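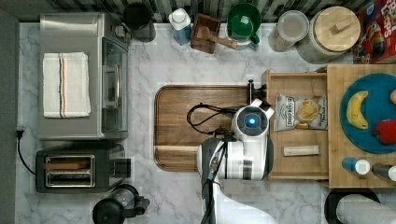

Foire aux questions : débuter en dressage amateur à Prondport

Je reçois toujours les mêmes messages en début de saison, alors j'ai fini par tout mettre au même endroit. Je précise que je ne suis ni juge ni monitrice : je monte en amateur depuis longtemps, je sors en concours quand le budget et la météo le permettent, et je tiens cette page sur mon temps libre. Pour les points de règlement, c'est toujours le programme du concours qui fait foi.

Mon cheval n'a rien d'un cheval de dressage. Est-ce que je peux quand même m'engager ?

Mais oui ! Sur les petites reprises, on voit de tout : des poneys, des réformés de courses, des croisés trait avec des pieds comme des assiettes. Ma première jument, Mena, était une demi-trait achetée pour la balade, et elle m'a appris plus de choses que tous les chevaux que j'ai montés ensuite. Les juges regardent la régularité des allures, le contact, la précision des figures. Un cheval aux allures modestes mais bien réglé peut très bien passer devant un cheval spectaculaire qui se traverse à chaque transition.

Quel niveau choisir pour une première sortie ?

Un cran en dessous de ce que vous faites à la maison, et je suis catégorique là-dessus. Si vous travaillez les épaules en dedans chez vous, partez sur une reprise sans mouvements latéraux. En concours on perd la moitié de ses moyens (le cheval aussi), et c'est tellement plus agréable de sortir du rectangle avec le sourire. Vous monterez de niveau à la sortie suivante, il n'y a pas le feu.

Comment apprendre une reprise par cœur ?

Chacun sa méthode. Moi je la dessine, plusieurs fois, sur des feuilles de brouillon, et puis je la marche à pied dans le salon en faisant des diagonales entre le canapé et la bibliothèque. Mes voisins d'en face doivent se poser des questions. À cheval, je ne la déroule presque jamais en entier, parce que ma jument actuelle anticipe tout dès la deuxième fois. Je travaille les enchaînements par morceaux et dans le désordre – l'entrée, puis la fin, puis le galop à l'autre main.

À Prondport, on a le droit de se faire dicter la reprise sur les épreuves d'entraînement. Prévoyez quelqu'un qui parle fort et qui sait où se trouvent les lettres ! Un lecteur en retard d'une figure, c'est pire que pas de lecteur du tout.

Je me trompe de tracé, que se passe-t-il ?

Le juge sonne, vous vous arrêtez tranquillement, il vous indique où reprendre, et vous repartez. Vous perdez des points, dans une proportion qui dépend du règlement de l'épreuve, mais ce n'est pas un drame. Au bout de plusieurs erreurs, c'est l'élimination. Ça m'est arrivé une fois, sur une reprise que je connaissais depuis deux ans... Je suis partie à gauche au lieu de partir à droite, et à partir de là le trou noir complet.

Rectangle de 20 x 40 ou de 20 x 60, ça change quoi ?

Énormément de choses pour le cavalier, un peu moins pour le cheval. Dans le petit, tout arrive très vite et les coins se bousculent. Dans le grand, on a le temps de préparer, mais on a aussi le temps de s'endormir, et il y a des lettres en plus à retenir. Si votre carrière est petite, essayez d'aller travailler au moins une fois dans un grand rectangle avant le concours. Celui de Prondport se loue à l'heure en dehors des cours, 22 euros, et on peut se le partager à deux si on s'entend bien.

Combien coûte une saison ?

Question qui fâche. L'an dernier j'ai tenu mes comptes pour de vrai et je suis arrivée à 916 euros pour 7 sorties, avec les engagements, l'essence et ma part de location du van. Je n'ai compté ni la pension, ni le maréchal, ni les cours, sinon je pleure. On peut faire moins cher en restant sur les concours du coin et en covoiturant les chevaux. On peut aussi faire beaucoup plus cher, évidemment, ça n'a pas de plafond.

Faut-il une tenue complète dès la première fois ?

Pour les entraînements, non : un pantalon clair, un polo propre, des bottes cirées ou des mini-chaps en bon état, des gants et un casque aux normes, et c'est très bien. Pour les épreuves officielles, il vous faudra une veste et un tapis correct. J'ai acheté ma veste d'occasion, une Sikora bleu marine un peu large aux épaules, et je la porte encore. Vérifiez les fermetures avant de payer, ça coûte un bras à faire remplacer.

Côté cheval, lisez bien la liste des embouchures autorisées et des enrênements interdits. Les règles ne sont pas forcément les mêmes à la détente et sur la piste, j'ai vu des gens tout changer en catastrophe sur le parking.

Faut-il tresser ?

Sur un entraînement, c'est à vous de voir. Moi je tresse toujours, ça me calme. Je fais des pions avec des élastiques, je suis incapable de coudre proprement à six heures du matin. Si votre cheval a la crinière rasée ou trop courte, on ne vous dira rien.

Combien de temps prévoir pour la détente ?

Ça dépend tellement du cheval... Avec Mena, un quart d'heure suffisait, après elle s'éteignait comme une bougie. Avec ma jument actuelle il me faut le double, dont une bonne partie au pas, rênes longues, à regarder les parasols et les chaises en plastique. Arrivez tôt la première fois, quitte à attendre. Et gardez un peu de jus ! Beaucoup de débutants font leur plus belle reprise à la détente, moi la première.

Comment lire mon protocole ?

Commencez par les commentaires, les notes viendront après. Chaque figure est notée de 0 à 10 et il y a des notes d'ensemble à la fin, parfois avec des coefficients. Si le même mot revient dans toutes les cases (« irrégulier », « sur les épaules », « contact instable »), vous tenez votre programme de travail pour le mois qui vient. Les notes se comparent mal d'un concours à l'autre, il y a des juges généreux et d'autres beaucoup moins. Je garde tous mes protocoles dans un classeur et je les relis en hiver, avec une tisane.

Est-ce qu'il faut avoir 60 % pour passer au niveau supérieur ?

C'est un repère que beaucoup d'enseignants utilisent, et je le trouve raisonnable si on l'atteint régulièrement. Un seul bon jour ne veut pas dire grand-chose. Parlez-en avec la personne qui vous fait travailler, elle voit ce que vous ne sentez pas.

Y a-t-il des stages dans le coin ?

L'écurie Hodžić en organise un en juillet, sur deux jours, avec une séance individuelle le matin et une reprise filmée l'après-midi. J'y suis allée deux fois et j'en suis revenue avec des courbatures partout et des idées plein la tête. Les places partent vite, inscrivez-vous dès l'ouverture. Les auditeurs libres sont les bienvenus et, franchement, on apprend énormément assis au bord de la carrière.

Mon cheval a peur de la cabine du juge. Des idées ?

Classique ! À la maison, mettez une table, une chaise et un parasol en C et laissez-les là toute la semaine. Faites asseoir un copain qui tourne des pages. Le jour J, quand vous faites le tour du rectangle avant la cloche, passez devant la cabine aux deux mains si vous avez le temps, en léger contre-incurvé, sans forcer le cheval à regarder. Dites bonjour au juge au passage, le cheval entend une voix et souvent il se détend.

Peut-on reprendre la compétition après une longue pause ?

J'ai arrêté à 26 ans et je suis remontée bien plus tard, avec un dos beaucoup moins souple et une trouille que je n'avais jamais connue. Les premiers mois, j'ai fait uniquement du travail à la longe sans étriers et des balades. Ensuite un entraînement, puis un autre. Allez-y à votre rythme, et choisissez un cheval gentil, tant pis s'il est moins brillant.

Je peux vous poser une question qui n'est pas dans la liste ?

Bien sûr, par le formulaire de contact. Je réponds en général le lundi soir, un peu plus tard en pleine saison. Pour les horaires de passage, en revanche, ne m'écrivez pas, je ne les ai pas avant vous : ils sont affichés la veille sur le site de l'organisateur.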